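Part-time bookkeeper wanted for a small choir and concert series

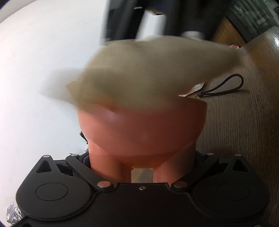
So I've been keeping the accounts for the Oltivura singers for longer than I care to admit, and I'm moving away in February. We need somebody new! I'd love to find a person who likes tidy numbers and doesn't mind a bit of singing coming through the wall.

What you'd be doing: dues come in from 46 members (most of them on time, and the altos are very good about it), ticket money comes in from the concerts, and then there's rent, sheet music and our pianist to pay. Our last concert brought in $1,349 at the door, so we're not talking about big business. You'd also send a short report to our director, Bianca Matei, at the end of each month. She likes it on one page.

It comes to a couple of evenings a month, a bit more right before a concert. Pay is $200 a month, and you can do nearly all of it from home. I'd sit down with you for the first two reports and go through everything, including my spreadsheet, which has a few odd corners (sorry, the tab called "Dutlow" is the tour money).

You don't need a degree or a certificate. If you've kept the books for a shop or a club, or even just your own business, please write. Reading music isn't needed either, I can't read a note myself!

Send a few lines about yourself to me, Fikri Liem, through the contact form, and tell me when you're free to talk. After 6 p.m. is best for me. References are nice but can wait until we've talked.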